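Handouts > Beginner Speaking > Unit 2 > Giving Directions

Prepositions of place and asking the way: notes for week 2

Hi all! These are the notes I promised, with the bits I rushed through at the end of class. Print them or keep them on your phone, I don't mind which, but please bring them next time because we'll be using the map again.

We started with the little words: in, on, at, next to, between, across from, behind. You know most of these already. The trouble starts when you have to pick one quickly, with a real person waiting for an answer! So let's go back over the three that cause the most mix-ups.

IN is for something with space inside it: in the box, in the kitchen, in Canada.
ON is for a surface or a line: on the table, on the wall, on Mill Street.
AT is for a point: at the bus stop, at the door, at 31 Mill Street.

Look at the last two again. We say ON Mill Street but AT 31 Mill Street. Once you add the number, it becomes a point on your mental map and you need AT. (In British English you'll often hear "in Mill Street" as well. Don't panic, it's fine.)

Long house numbers are usually read in pairs, so 1681 is "sixteen eighty-one." Several of you said "one thousand six hundred eighty-one" and people will understand you, but it takes forever to say and the taxi will be gone.

Now, asking the way. Start soft:

Excuse me, how do I get to the library?
Sorry, is there a pharmacy near here?
Could you tell me where the station is?

Careful with that last one! After "could you tell me" the word order goes back to normal. Where is the station? becomes where the station is. I still hear this mistake from very advanced students, so start practicing now and you'll be ahead of them.

For answers, keep it short. Go straight. Turn left at the light. It's on your right, across from the bank. You don't need "you should" or "you have to" here. A plain verb sounds perfectly polite when you're giving directions, even to a stranger.
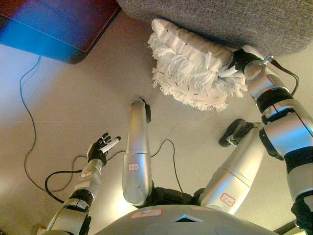 Pair work for next time: one of you is the visitor, the other lives in town. The visitor has the map with the blanks, and the partner has the full one with the Baltell Hotel, the Clostari Café and the Iwasaki Bookstore marked. Ask, listen, write the name in the blank, then swap. No pointing, please! And no showing your paper, I'll be walking around.

Homework: write directions from your front door to the nearest place that sells bread. Use at least 2 prepositions from the list and send it to me through Sendbridge before class.

Comments

Used this with my evening group and the "on the street, at the number" part finally clicked for them. Thank you!

Is there an answer key for the map? I can only find the blank one.

Would love a version with subway directions too, my students hardly ever walk anywhere.

Related handouts

There is / there are: what's in your town?
Saying phone numbers and addresses
At the bus station: a short dialogue
Left, right, straight ahead: listening practice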